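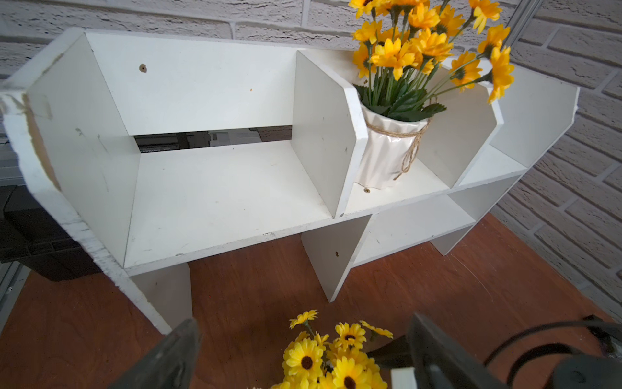

事務所・共用部 安全点検表(コメント付)
対象:Trenetti 2階 事務室、給湯室、廊下、書庫
点検日:8/12/22
点検者:Tín Trương
前回点検:6月
判定区分:良=適合/要=要是正/観=経過観察/―=該当なし

1.避難経路・出入口
1-1 廊下の有効幅が確保されている …… 良
1-2 非常口の扉が内側から鍵なしで開く …… 良
コメント:開放に要する力がやや大きい。丁番に注油し、次回再測定。
1-3 誘導灯が点灯している …… 要
コメント:書庫前の1灯が不点灯。点検スイッチでも反応なし。バッテリー交換では復旧しない可能性があるため、器具ごとの見積りをFlornoに依頼済み。
1-4 避難経路図が最新の間取りと一致する …… 要
コメント:給湯室の間仕切り変更が未反映。旧図面のまま掲示されている。

2.消火設備
2-1 消火器の設置位置が表示と一致する …… 良
2-2 指示圧力計の針が緑色範囲内にある …… 良
2-3 安全栓・封印に異常がない …… 観
コメント:廊下東側の1本、封印の樹脂が変色。破断はなし。
2-4 消火器の前に物品が置かれていない …… 要
コメント:書庫入口、台車あり。その場で移動。前回も同じ指摘。置場を床面テープで指定すること。

3.電気
3-1 分電盤の前面に作業空間がある …… 良
3-2 回路名称の表示が判読できる …… 観
コメント:回路7の表示が薄い。手書きの追記は「コピー機」と読めるが、現在の接続先と照合できていない。
3-3 テーブルタップの多段接続がない …… 要
コメント:窓側の島で1か所。電気ケトルと加湿器が同一タップに接続。ケトルは給湯室の壁コンセントへ変更。
3-4 プラグ・コードに変色、被覆の損傷がない …… 良
3-5 漏電遮断器のテストボタンで動作する …… 良
コメント:業務時間外に実施。復帰後、複合機の時刻設定がずれたため再設定。

4.什器・保管
4-1 高さのある書棚が壁または床に固定されている …… 要
コメント:書庫の書棚9台のうち、奥の1台の上部金具にゆるみ。増締めしても空転する。下地位置を確認し、打ち直しが必要。処置完了まで最上段は使用禁止とし、貼紙を掲示した。
4-2 棚の上に重量物を置いていない …… 観
コメント:Wamerのカタログ箱が最上段に残置。計量値58 kg(全箱合計)。廃棄可否を総務に照会中。
4-3 卓上棚、机、椅子の縁にささくれ、塗膜の浮き、突出したねじがない …… 観
コメント:木製品は手で触れる縁を軍手着用で確認する。塗膜の欠けのみであれば使用継続可。ささくれが出た場合は#240程度で研磨し、補修塗料を塗布。
4-4 脚立の開き止め、滑り止めに異常がない …… 要
コメント:滑り止めゴム1個欠落。使用停止札を取付け。部品はTăngに発注、納期およそ5日。

5.給湯室
5-1 換気扇が正常に動作する …… 良
コメント:フィルターの油付着は軽度。
5-2 床に水たまり、段差、めくれがない …… 観
コメント:流し台前のマット端部に反り。つまずきの申告はないが、両面テープで仮固定した。
5-3 洗剤、漂白剤が元の容器で保管されている …… 良
5-4 ガス漏れ警報器の有効期限内である …… ―
コメント:ガス設備なし。次版の様式から削除を提案。

6.衛生・救急
6-1 救急箱の内容が一覧表と一致する …… 要
コメント:滅菌ガーゼと伸縮包帯が不足。使用記録簿に記入なし。
6-2 照度が基準を満たす …… 良
コメント:書庫奥は棚の影になる位置で下限に近い。測定は床上80 cm、消灯箇所なしの状態で実施。
6-3 空調吹出口に結露、異音がない …… 良

7.総括
前回からの継続指摘は2-4と4-1。4-1を最優先とする。3-3は当日中に是正を確認した。1-4の図面差替えは、データの保管場所が不明のため、まず所在の確認から始める。2-3、3-2、4-3は次回も同一箇所を見ること。

是正報告の提出先:総務(紙またはPDF)
写真を添付する場合は項目番号を余白に記入のこと。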